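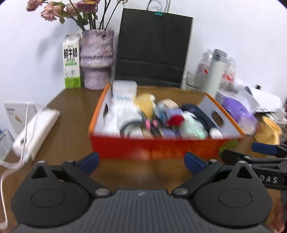 Young Visitors Team, Carvalho House of Everyday Things

THINGS THAT HOLD OTHER THINGS
For ages 6 and up. Grown-ups allowed.

Quick question before you read on. What are your socks in right now? A drawer? (Feet count.) What's your lunch in? What is the drawer in?

Nearly everything you own lives inside something else. Boxes, bags, bottles, cups, cartons, tins, pockets. The big word is CONTAINER. It comes from an old Latin word for holding together. Easy to remember, a container contains.

Look at the table in the photo. Brown table, white wall, and loads of containers on it. Let's go.

Boxes first, because it's the big one in the middle

Red and orange, lid off or flaps open or whatever, full of small things. Cardboard.

Get a bit of old cardboard box and tear it. Look at the torn edge. Lots of cardboard boxes have a wiggly layer in the middle, like a long paper wave squashed between two flat sheets. That wiggly layer is called the fluting. It's mostly air! Air weighs hardly anything so the box stays light, but the waves stop it folding up when you press on it.

Not all card has the wave. Cereal boxes usually don't. Thin flat card, fine for cereal, not so good for bricks.

Now the sides. See the oval holes? Hand holes. One each side. Fingers go in, box goes up. Without them you have to hug the whole thing, or get your fingers underneath, and then you can't put it down without squashing them. (We've all done it.)

Why oval? Have a think. If you cut a hole with sharp corners, the card likes to start tearing at the corners. All the pull bunches up there. A round end spreads the pull out. Aeroplane windows have round corners for much the same reason. So your box and an aeroplane have something in common.

TRY IT
You need: two strips of paper, scissors, a grown-up nearby.
Cut a little square hole in the middle of one strip. Cut a round hole the same width in the other. Pull both ends of each strip, slowly. Where does the rip start? Do it a few times, paper is fussy and you won't get the same answer every go.

Bags

A bag is a box that gave up having hard sides. Good things about that: it folds flat, it goes in a drawer, it squeezes into gaps. Bad things: it flops.

The black one by the wall is a paper shopping bag. Paper bags can stand up on their own if the bottom is folded square, though leaning on a wall helps. Look for the crease going across low down. Paper remembers. Fold it once and the tiny fibres along the fold get bent and some of them break, so it always wants to fold there again. Try to un-fold a piece of paper so well that nobody can tell. Tell us if you manage it, Albertina Teixeira on our front desk has been trying since December.

And on top of the bag, a clip! Teal. The sort with wire arms. In offices they call it a binder clip, in lots of British schools it's a bulldog clip, although fussy people will say that a bulldog clip is a different clip. Either way it's a lever. Two levers really. You squeeze the arms, which are long, and the mouth opens, and the springy metal wants to shut it again. Long arms make a stiff spring easier to open. Squeeze right at the ends of the arms, then squeeze them near the clip. Which is harder?

Clips are for making a floppy container into a shut one. Crisps. Rice. Frozen peas.

Milk, and a bit of reading

There's a white carton at the back with big black writing. Chinese. Three characters:

鲜 means fresh
牛 means cow
奶 means milk

Put together, fresh cow milk. In English we'd just say fresh milk and not mention the cow. You can say it: xiān niú nǎi. Roughly shee-en, nyo, nye. Jirayu Jaidee in our team says children nearly always get closer than the grown-ups do, as they don't mind sounding silly.

Now a puzzle. Cartons like that are usually made mostly of card. Card goes soggy. Milk is wet. So why doesn't the carton fall to bits in the fridge??

Because of a coat you can hardly see. Milk cartons have a very thin layer of plastic stuck to the card, inside and usually outside too. The card does the standing up and the plastic does the keeping in. Two jobs, two materials. Some cartons have an extra layer of very thin aluminium as well, which keeps light and air out so the milk can sit in a cupboard for months before it's opened.

This is also why you can't always pop a carton in with the paper recycling. The layers have to be pulled apart by a special machine. Check what your council says, they're all different. Annoying, we know.

TRY IT
You need: a bit of kitchen roll, a bit of plain card, a wax crayon, water.
Colour half the card with crayon. Press hard, no gaps. Drip water on both halves. Wait 4 minutes. Feel the difference? The wax is your plastic coat. Kitchen roll is for the floor.

Clear things

Glass, and two clear plastic bottles. What's the point of see-through? You can see how much is left. You can see if there's a fly in it.

Glass is made mainly from sand, melted. Really, really hot, hotter than any oven at home. Clear drinks bottles are usually a plastic called PET, which is made from oil. PET bottles start off small! A thick little tube the size of a big test tube, with the screw top already done. It's warmed up and air is blown in and it swells out like a balloon inside a mould. If you look at the bottom of a bottle you can often find a dot in the middle. That's where the little tube was filled.

Glass: heavy, smashes, doesn't dent, can be washed and used for years and years.
Plastic bottle: light, dents, bounces, hangs around for a very long time if it's dropped in a hedge. So don't.

A drinking glass has no lid. A bottle has a skinny neck. That's a clue about what each is for. Wide opening, easy to drink from, easy to wash, easy to knock over. Narrow opening, easy to shut, travels well, horrid to clean. Amândio Pinheiro who runs our Saturd— sorry, our weekend club, got a marble stuck in a bottle once and it's still on his shelf with the marble in.

The tall one

Between the bottles, a thermos. Pale grey-white, grey lid. Lots of people think a flask makes things hot. It doesn't. It can't make anything hot or cold. All it does is slow heat down.

Heat is always on the move, from warm to cool. Your hot chocolate wants to share its heat with the whole room. The best flasks have two walls with a gap between, and nearly all the air has been sucked out of the gap. Nothing there means hardly anything to carry the heat across. It's called a vacuum. (Same word as the cleaner, the cleaner sucks.)

Works the other way too. Cold squash inside, hot day outside, the heat has trouble getting IN. The flask doesn't know which is which. Doesn't need to.

The lid matters loads. Leave it off and the heat goes straight out of the top. Benedita Abreu tested this with us using two of the same flask, one lid on and one lid off, same hot water. The children guessed first. After 13 minutes you could already tell with a thermometer. Do it at home with a grown-up doing the pouring. Use warm water, not boling.

The pretty one

A vase is a container as well. Lilac-pink this one, all wrinkly, with a frill round its middle like a skirt. Does a vase need a frill? No. Holds the same flowers. But containers get looked at, so people make them nice. Pots from thousands of years ago have patterns pressed in with fingers and string. Somebody thought a plain pot was boring, even then.

The flowers are droopy and look dried out. Pinks and mauve, on long dark stems. Flowers stand up straight partly because of water. Every bit of a plant is made of tiny cells, and each full cell is like a blown-up balloon pushing on its neighbours. Less water, saggy balloons, floppy flower. If flowers are hung upside down to dry they often stay much straighter, as they dry while hanging the right way for it. Ermelinda Nogueira dries hers on a coat hanger in the staff kitchen and there are petals in the biscuits.

So what makes a good container?

Depends what goes in it! Ask:
Does it pour?
Is it heavy?
Does it need to stay cold, or hot?
Do you need to see it?
Who's carrying it and how far?
Will you want to use it again?

Soup in a paper bag, no. Bricks in a drinking glass, no. Small bits and bobs in a box with hand holes, yes, good.

GO AND FIND
Have a hunt in your kitchen (ask first). Can you find:
a container inside a container
a container with writing you can't read
something held shut with a clip, peg or elastic band
something that used to hold one thing and now holds another
the smallest container in the house
a container that's only there to look nice

Draw your favourite and write what it's made of. If you don't know, tap it. Card goes thud, glass goes ting, plastic goes tock. Tap gently, expecially the glass.

WORDS WE USED
Container: anything that holds something
Fluting: the wavy layer in a cardboard box
Lever: a stiff arm that helps you push or squeeze harder
PET: the plastic lots of clear bottles are made from
Vacuum: a space with almost nothing in it, not even air

Bring your drawing to the desk or hand it in with your school group. We pin up as many as fit on the Drunura wall, next to the coat pegs. Put your first name and age on the back please, not the front.

Next one: Things That Open and Shut. Hinges, zips, and the noise a crisp packet makes.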